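Small Lights: Sorting, Testing and Storing Novelty Flashlights
From the Tistevstead Toy Library newsletter, June

The flashlight collection now stands at 103 pieces. Most are small plastic models intended for children, acquired in mixed lots, and few arrived with packaging or documentation. Until this spring they were stored together in one deep bin, which scratched the lenses and made it slow to find a matching set for a loan kit.

The bin has been retired. Flashlights are now sorted in batches on shallow trays at the long table, checked, and moved to divided drawers from Zellavik. A low rim is enough to stop a cylindrical body from rolling off, and a single layer keeps the switches accessible.
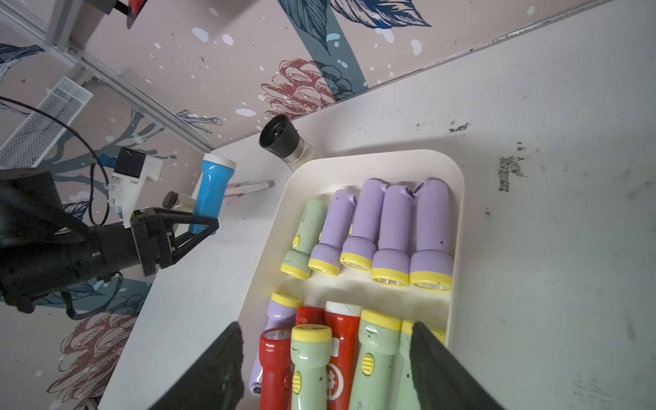

Reading time: 2 min

The batch on the white tray is typical of the collection: lavender bodies with yellow bezels, pale green ones with yellow heads, and several reds. Color is a poor guide to model. The lavender pieces differ in size, and one has a lanyard loop at the end. Sorting by color alone would put the slimmest and the largest in the same compartment, so length and head diameter are recorded first and color second.

Each piece then goes through the same bench check:

Open the battery compartment and look for residue on the contacts.
Fit test cells and operate the switch 50 times.
Inspect the lens and head ring for cracks.
Wipe the body with a damp cloth and dry it before storage.
Remove the cells.

Dark specks and scuffs on the body are noted on the record card but do not affect the grade. A cracked lens does. Solvents are not used on printed emblems, which lift easily from this kind of plastic.

Drawer labels follow the Mavromatis numbering already in use for the wind-up toys. Flashlights begin at 214, with gaps left for later additions. Loan kits will draw from a single drawer wherever possible, so that spare parts stay compatible within a kit.

The Dulari lot is still boxed and will be sorted next. Members with spare switch caps or head rings in yellow or white can leave them in the parts tin at the front desk.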